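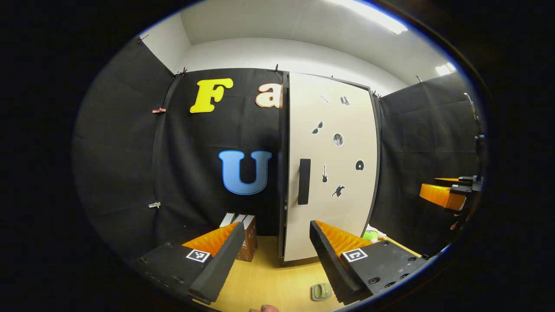
## 4. Installing the mural reproduction (Flurkela touring kit)

This section covers the large printed reproduction supplied with *Walls and Witness: Public Murals Between the Wars*. Complete Section 3 (unloading and acclimatisation) before starting. The interpretive panels and the listening post are dealt with in Sections 5 and 6.

The reproduction is printed on 14 fabric panels, tensioned on a Koltard aluminium frame. It must be installed on a level floor, clear of air-conditioning outlets and out of direct sunlight.

### 4.1 Before you unpack

- Check the crate numbers against the packing list in the lid of Crate A.
- Photograph any damage to the outside of a crate before opening it, and email the photographs to the Paracha store.
- Wear the cotton gloves supplied. Nitrile gloves are acceptable. Bare hands mark the pale areas of the print.

**CAUTION:** The frame requires two people at every stage from 4.2 onward. Do not lift the assembled frame by its top rail.

### 4.2 Assembling the frame

1. Lay the floor protection sheet with the grey side up.
2. Set out the bottom rails in letter order, starting at the left as the visitor will see it.
3. Join the rails with the captive bolts. Finger-tighten only.
4. Fit the uprights. The stamped arrow on each upright points to the ceiling.
5. Fit the top rails and check both diagonals with the tape. If they differ, loosen the corner nearest the longer diagonal and square the frame by hand.
6. Tighten all bolts to 8 N·m with the torque key.
7. Raise the frame and attach the rear stays. Place the sandbags on the stay feet before either person lets go.

**Note:** On carpet, recheck the frame for plumb the following morning. Thick underlay compresses overnight.

### 4.3 Hanging the panels

1. Begin with Panel 1 at upper left. Work across the top row, then the bottom row.
2. Press the silicone edge into the channel at the corners first, then at the midpoint of each side, then between.
3. Align the registration marks on the back of neighbouring panels. The marks must meet. The image overlaps slightly at each join to allow for this.
4. Smooth any slack toward the nearest edge with a gloved palm.

**CAUTION:** Do not steam or iron the fabric. The black ink lifts under heat and cannot be retouched on site. Fold lines normally relax within a day of hanging.

### 4.4 Lighting

Use the Plumeck track heads in Crate C. If the venue supplies its own fittings, they must be LED and free of visible flicker.

1. Aim each head so that the beams overlap at the centre of the mural.
2. Check for glare from visitor eye height, standing and seated.
3. Set the dimmer to position 2 and tape over the dial.

The mural was painted in a restricted palette of greys with a single ochre band. Warm lamps turn the greys brown, and reviewers at earlier venues have remarked on it. Leave the colour temperature switch on neutral.

### 4.5 Labels and sensitive content

The lower right section depicts civilian casualties. Place the content notice at the entrance to the room, at a height legible from a wheelchair. Wording on the object label has been agreed with the lender and must not be shortened. Translations may be mounted beside it at the same type size.

### 4.6 Daily checks

- Rear stays firm and sandbags in place.
- No panel edge lifting from the channel.
- Barrier rope at its floor marks.
- Power leads covered where they cross a walkway.

Record faults in the condition book. Replacement silicone edging is in the small parts tin, Crate A.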